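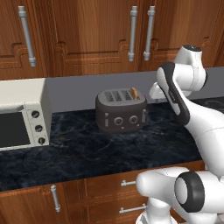

## Toast, drawers and the rest of it – can they do chores yet?

Short answer, sort of. Longer answer is this page. Put together fast between meetings at the Sarkport office, so excuse the state of it. January update, replaces the old gallery (which had a lot of dead links, sorry).

The question we keep getting from people outside the group: when can I have one at home? And from Kokkinos, who run the two shops in Flullham: when can it do a closing shift? Same question really. Both want the boring stuff gone.

All simulated kitchen for this round. Cheap to reset, no crumbs. Counter, cabinets, small appliances, one white arm.

### The toaster

Four slots, toast up in the one on the far right, arm coming in from that side. Toaster oven further down the counter.

Toast is a mean little job. Thin, only the top edge to grab, and the slot walls are right there. Squeeze hard and in a real kitchen you have crumbs. Squeeze soft and it slides back in. Si-eun Sun wrote the grasp scoring for this one and she is strict about it – a slice that touches the rim on the way out counts as a miss. I would of let it go. She didn't.

Numbers so far: 1,018 toast attempts in sim over the whole month, 174 clean by her rules. Looser rules, a lot better, but then you're grading your own homework.

What a person does here without thinking: nudges the lever up a bit more, tips the slice, pinches. Two hands sometimes. One arm gets one go at it.

### Down at drawer level

Silver bar handles, long ones on the upper doors, short ones on the drawers. Good for a two-finger hand in theory. You need to come in square to the bar, close, then pull straight back without the wrist drifting. Wrist drifts, the drawer binds, everything stops. Yi-an Ahn has a whole page of notes on drift, ask him, bring a coffee.

Dark stone look on the counters, by the way. Bad for depth on real cameras when it's polished, so anything that looks easy in here should be read with that in mind. Same goes for the flat black cooktop. A person sees "stove, careful". A model sees more counter unless you teach it otherwise.
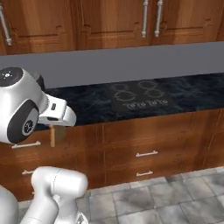 And the teaching is where most of our hours go. Keep-out zones, slow zones, which surfaces can be leaned over and which can't. Took us 11 rewrites to get a set of rules that Yi-an and Si-eun both signed off on. Nobody had fun.

Long thin things are the other sore spot. Spoons, skewers, sticks, pencils. Easy to pick up, awful to place. They swing, they rotate in the fingers, they catch on the counter lip. Drestthorpe lent us their test set for this, 99 shapes, and the skinny ones are where scores fall off a cliff every time. Wide and boxy is fine. Mugs are pretty good now.

### So, yet?

My own list, argue with me:

- Opening a drawer it has seen before – yes, mostly
- Opening a drawer in your house – no
- Getting toast out – slow, and you'd be hungry
- Wiping a counter – close, if the counter is bare
- Putting away silverware – no. Ask again next year
- Shop shelves, boxes only, same size – yes, and this is what Kokkinos should spend money on first
- Shop shelves, bags of chips – ha

Speed is the thing the clips online never show you. Most are sped up. A chore that takes you a few seconds can take an arm minutes, and then somebody has to check it. For a closing shift that may be fine, the shop is empty anyway and it can take all night. For breakfast, not fine.

Next batch will be on the real bench in Flullham if the floor gets leveled in time. Dishwasher rack first, then bagging. Si-eun wants towels too – I said later. Corrections to Yi-an please, he has the login and I allways forget it.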